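소리 내어 읽는 저녁, 함께 읽기 모임 이야기
발표자 노트 (화면에 띄우지 말 것, 인쇄해서 들고 올라갈 것)

시작 인사

안녕하세요, 와 주셔서 고맙습니다. 앞줄이 비어 있으면 앞으로 오시라고 권하기. 마이크가 잘 들리는지 맨 뒤에 앉으신 분께 먼저 여쭤보기. 지난번에 이걸 빼먹어서 뒤쪽 분들이 처음 한참 동안 제 입 모양만 보고 계셨다고 나중에야 들었으니까 이번에는 꼭!

오늘은 책을 소리 내어 읽는 이야기를 하려고 합니다. 어른들끼리 둘러앉아서, 한 사람이 읽고 나머지는 듣고, 그러다가 다음 사람이 이어서 읽는, 아주 단순한 저녁 모임 이야기예요. 제가 에크네스(Ekness)로 이사 온 첫해 겨울에 에브도키아 람브라키스 씨 댁 부엌에서 처음 해 봤고, 그 뒤로 지금까지 수요일 저녁마다 하고 있습니다. 미리 말씀드리자면 저는 성우도 아니고 국어 선생님도 아니에요. 발음도 썩 좋지 않습니다. 고향 억양이 아직 많이 남아서 긴장하면 말끝이 자꾸 올라가는데, 오늘도 그럴 테니 너그럽게 들어 주세요.

(여기서 물 한 모금. 서두르지 말 것.)

첫 저녁

그날은 원래 책을 읽으려고 모인 것이 아니었어요. 저녁을 얻어먹으러 갔습니다. 감자를 넣고 푹 끓인 수프였고, 빵은 조금 탔고, 바깥에는 진눈깨비가 오고 있었어요. 밥을 다 먹었는데 버스가 늦는다고 해서 다들 일어나기도 애매하고 앉아 있기도 애매하던 참이었지요. 그때 에브도키아 씨가 냉장고 위에 얹어 둔 책을 내려서는 아무 말도 없이 읽기 시작하셨어요. 설명도 없고, 지은이 소개도 없고, 그냥 첫 문장부터요.

처음에는 좀 쑥스러웠습니다. 어른이 어른에게 책을 읽어 주는 걸 들어 본 지가 너무 오래되어서 눈을 어디에 두어야 할지 모르겠더라고요. 수프 그릇만 들여다보고 있었어요. 그런데 한 장쯤 넘어가니까 어깨가 슬슬 내려가는 게 느껴졌습니다. 어릴 때 외할머니가 라디오 연속극을 들으시면서 마늘을 까시던 생각이 났어요. 손은 바쁜데 얼굴은 아주 먼 곳에 가 있는, 그 표정 말이에요.

버스는 왔는데 아무도 일어나지 않았고, 저는 다음 버스도 놓쳤습니다. (여기서 보통 웃으시는데, 안 웃으셔도 그냥 넘어가기.)

외할머니 이야기는 시간이 남으면 조금 더 해도 좋음. 연속극이 끝나면 할머니가 그날 내용을 저한테 다시 들려주셨는데, 매번 원래 이야기보다 주인공이 착해지고 시어머니는 더 고약해졌다는 것. 나중에 이야기가 달라진 걸 알고 따졌더니 "내 귀에는 그렇게 들렸다" 하셨던 것까지. 이 대목은 목소리를 너무 흉내 내지 말고 담담하게.

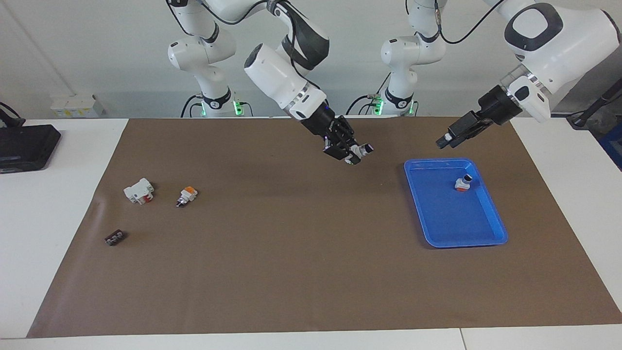
어떤 책을 고르나

가장 많이 받는 질문이 책 고르는 법입니다. 저희도 처음에는 욕심을 냈어요. 이왕 읽을 거면 평생 미뤄 둔 대작을 읽자, 이렇게 된 거죠. 크리스토스 크세노스 씨가 정말 두툼한 책을 안고 오셨는데, 문장 하나가 한 쪽을 넘어가는 책이었습니다. 눈으로 읽으면 근사해요. 그런데 소리 내어 읽으니까 숨 쉴 데가 없습니다. 읽는 분은 얼굴이 빨개지고 듣는 우리는 주어가 뭐였는지 잊어버리고요. 59쪽에서 그만두었습니다. 그 책은 아직도 크리스토스 씨 댁 현관에서 문이 닫히지 않게 받쳐 주고 있어요.

그다음에 고른 것이 『렐레오(Leleo)』입니다. 섬에서 염소를 치는 집안 이야기인데, 300쪽이고, 장이 짧고, 사람들이 말을 많이 해요. 소리 내어 읽기에는 말이 많은 책이 참 좋습니다. 대화가 나오면 읽는 사람도 저절로 힘이 빠지거든요. 저희는 이 책을 겨울에 시작해서 봄을 다 보내고 여름 들머리에 마쳤습니다. 마지막 장은 하이드룬 카멘친트 씨가 읽으셨는데, 염소가 언덕을 내려오는 대목에서 목이 메어 잠깐 멈추셨어요. 우리는 기다렸습니다. 창문이 열려 있어서 바깥에서 누가 자전거를 끌고 지나가는 소리가 들렸는데, 저는 지금도 그 책을 떠올리면 자전거 바퀴 소리가 같이 나요.

책을 고르실 때 제가 드리고 싶은 말씀은, 서점에 서서 아무 쪽이나 펴고 작은 소리로 한 문단만 읽어 보시라는 거예요. 옆 사람이 쳐다봐도 괜찮습니다. 입이 편하면 그 책은 됩니다. 번역서라면 같은 책이라도 번역에 따라 입에 붙는 느낌이 많이 다르니까 두 가지를 견주어 보시면 좋고요. 시집도 좋은데, 시는 하루에 너무 많이 읽으면 체합니다. 저희는 한 번 체했어요.

편지글도 의외로 좋았습니다. 누군가에게 쓴 글이라 그런지 읽는 사람이 금세 말투를 찾더라고요. 요리책을 읽은 저녁도 있었는데 이건 권하지 않습니다, 다들 배가 고파져서 모임이 일찍 끝났거든요.

자리와 시간

저희는 90분을 합니다. 처음에는 시간을 정하지 않았는데, 그러니까 다음 날 일찍 나가야 하는 분들이 눈치를 보게 되더라고요. 시간을 정하고부터는 다들 편해졌습니다. 가운데에 한 번 쉬면서 차를 마시고요. 쉬는 시간에는 책 이야기를 해도 되고 안 해도 됩니다. 무릎이 아프다는 이야기, 지붕에 새는 데가 있다는 이야기를 더 많이 해요.

사람은 8명까지가 좋았습니다. 그보다 많아지면 자기 차례가 너무 멀어서 졸게 되고, 목소리를 크게 내야 하니까 읽는 분도 힘이 들어요. 한때 소문이 나서 사람이 꽤 늘어난 적이 있는데, 그때는 부엌이 비좁아서 드레카네르(Drekaner) 찻집 뒷방으로 옮겼습니다. 나쁘지는 않았어요. 의자도 푹신하고 케이크도 있고. 그런데 우유 데우는 기계가 꼭 중요한 대목에서 소리를 내는 바람에, 주인공이 청혼하는 장면을 우리는 끝내 제대로 못 들었습니다. (기계 소리를 입으로 흉내 내고 싶으면 짧게 한 번만.)

불빛 이야기도 꼭 하기. 천장 등 하나만 켜면 글자는 잘 보이는데 왠지 시험 보는 기분이 들어요. 읽는 사람 곁에 작은 등을 하나 두고 나머지는 조금 어둡게 하면, 듣는 사람이 눈을 감아도 민망하지 않습니다. 그 등을 책과 함께 옆 사람에게 넘겨주는 것이 우리 모임의 하나뿐인 의식이에요. 전깃줄이 짧아서 늘 누가 한 번은 걸립니다.

책은 한 권만 놓고 읽습니다. 각자 한 권씩 들고 있으면 자꾸 눈으로 따라가게 되고, 읽는 사람이 한 글자 틀리면 다들 알아차리잖아요. 한 권만 있으면 틀려도 모릅니다. 로크 스탄 씨는 한동안 등장인물 이름 하나를 계속 다르게 읽으셨는데, 다음 차례인 제가 책을 넘겨받고서야 알았어요. 그런데 로크 씨가 붙인 이름이 더 어울려서 저도 그냥 그 이름으로 읽었습니다.

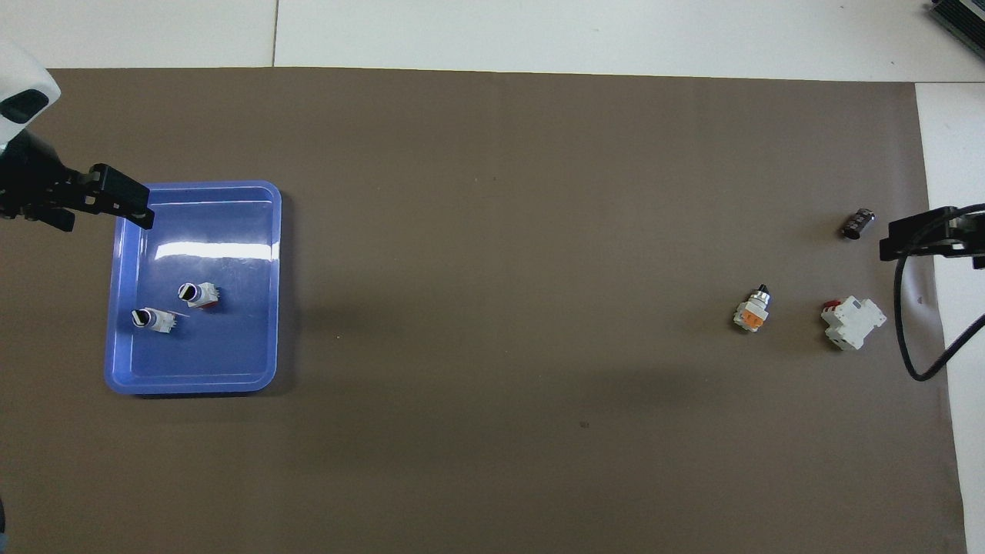
그리고 손에 무언가를 쥐고 들으셔도 됩니다. 뜨개질하시는 분, 콩을 고르시는 분, 양말을 꿰매시는 분이 다 계셨어요. 에브도키아 콘스탄티니디스 씨는 (두 분 성함이 같아서 우리끼리는 큰 에브도키아, 작은 에브도키아라고 부르는데 키로 정한 것은 아니고 먼저 온 순서입니다) 초록색 목도리를 하나 뜨셨는데, 무서운 대목을 읽은 저녁에 뜬 부분은 코가 유난히 촘촘해요. 목도리를 만져 보면 어느 장이었는지 짐작이 갑니다. 손가락이 저절로 이야기를 따라간 모양이에요.

읽는 사람을 위하여

떨리시죠. 저도 떨렸습니다. 지금도 떨려요. 처음 차례가 왔을 때 저는 정말 빨리 읽었습니다. 얼른 끝내고 싶어서요. 다 읽고 나니까 하이드룬 씨가 차를 따라 주면서 "그 사람들 어디 급한 일 있대요?" 하고 물으셨어요. 등장인물들이 밥을 먹는 장면이었거든요.

그 뒤로 제가 지키는 것은 몇 가지 안 됩니다. 마침표에서 숨을 쉬고, 문단이 바뀌면 고개를 한 번 듭니다. 고개를 들면 듣는 분들 얼굴이 보이고, 얼굴이 보이면 마음이 놓여요. 연기는 하고 싶으면 하고 싫으면 안 하셔도 됩니다. 크리스토스 씨는 인물마다 목소리를 바꾸시는데, 고양이까지 바꾸십니다. 저는 다 똑같이 읽어요. 둘 다 좋다고들 하십니다.

읽기 싫은 날도 있지요. 목이 아프거나, 하루가 너무 길었거나, 그냥 싫거나. 그런 날은 책과 등을 옆으로 넘기면 됩니다. 까닭은 묻지 않아요. 로크 씨는 처음 오시고 한참 동안 한 번도 안 읽으셨습니다. 어릴 때 학교에서 더듬는다고 놀림을 받으셨다고, 그것도 훨씬 나중에 설거지하면서 지나가는 말로 하셨어요. 그러다가 3월 어느 저녁에, 등이 지나가는데 안 넘기시는 거예요. 반 쪽을 읽으셨습니다. 우리는 잘했다는 말도 안 하고 손뼉도 안 쳤어요. 작은 에브도키아 씨가 뜨개질을 잠시 멈추셨을 뿐이고요. 다음 주에는 한 쪽을 읽으셨습니다.

(이 이야기는 로크 씨께 해도 된다고 허락받음. 오늘 오셨으면 쳐다보지 말 것!)

듣는 사람을 위하여

듣다가 졸아도 됩니다. 이 말을 하면 다들 웃으시는데 정말이에요. 누가 책을 읽어 주는데 잠이 든다는 건 그 자리가 편하다는 뜻이니까요. 다만 코를 고시면 옆 사람이 팔꿈치로 살짝 건드리기로 약속해 두었습니다. 다음 주에 모이면 읽기 전에 누군가 지난 줄거리를 말해 주는데, 꼭 졸았던 분에게 부탁드려요. 그러면 아주 새로운 줄거리가 나옵니다. 외할머니 생각이 나서 저는 이 시간을 제일 좋아해요.

모르는 낱말이 나와도 멈추지 않습니다. 처음에는 일일이 사전을 찾았는데 그러다 보니 이야기가 자꾸 끊겨서요. 요즘은 종이에 적어 두었다가 쉬는 시간에 물어봅니다. 배의 부분을 가리키는 말이 잔뜩 나오는 책이 있었는데, 우리 중에 배를 타 본 사람이 크리스토스 씨뿐이라 그날은 차를 마시는 내내 뱃사람 이야기를 들었어요. 절반은 지어내신 것 같지만요.

슬픈 대목은 어떻게 하느냐고 물으시는 분도 계십니다. 그냥 읽습니다. 혼자 읽을 때보다 더 슬프기도 하고 덜 슬프기도 해요. 다 읽고 누가 주전자를 올려놓으면 그 물 끓는 소리에 다들 조금씩 돌아옵니다.

집에서 해 보시려면

큰 모임이 아니어도 괜찮아요. 저는 남편하고도 합니다. 한 사람이 설거지를 하고 한 사람이 식탁에 앉아서 읽어요. 설거지가 길어졌으면 좋겠다 싶은 날도 있습니다. 멀리 사는 언니하고는 전화로 해 봤는데, 언니가 자꾸 중간에 참견을 해서 한 쪽 읽는 데 한참이 걸려요. 그것도 나름대로 재미있고요.

책은 갈라니스(Galanis) 헌책방에서 많이들 구합니다. 입구 오른쪽 낮은 서가에 얇은 소설이 모여 있는데, 주인께 소리 내어 읽을 책을 찾는다고 하시면 의자를 내주면서 그 자리에서 한번 읽어 보라고 하세요. 놀라지 마시고 읽으시면 됩니다. 저는 그날 읽고 값을 조금 깎았어요.

수프 레시피를 여쭤보시는 분이 꼭 계시는데, 큰 에브도키아 씨가 안 가르쳐 주십니다. 회향이 들어가는 것까지는 알아냈어요.

마무리와 짧은 낭독

이제 『렐레오』의 첫 장을 조금 읽어 드리겠습니다. (책은 가방 바깥 주머니에. 안경은 목에 걸려 있으니 찾지 말 것.) 눈을 감으셔도 되고, 가방에 뜨개질감이 있으시면 꺼내셔도 됩니다. 두 문단을 읽고 나서 다음 문단을 읽어 주실 분이 계신지 여쭤보기. 손드는 분이 없으면 속으로 천천히 열을 세고 기다리기. 그래도 없으면 제가 마저 읽기.

질문은 낭독이 끝난 다음에 받고, 수요일 저녁에 와 보고 싶으신 분은 문 옆 공책에 이름을 적어 주시라고 말씀드리기. 연필이 잘 안 나오니 볼펜을 하나 챙겨 갈 것.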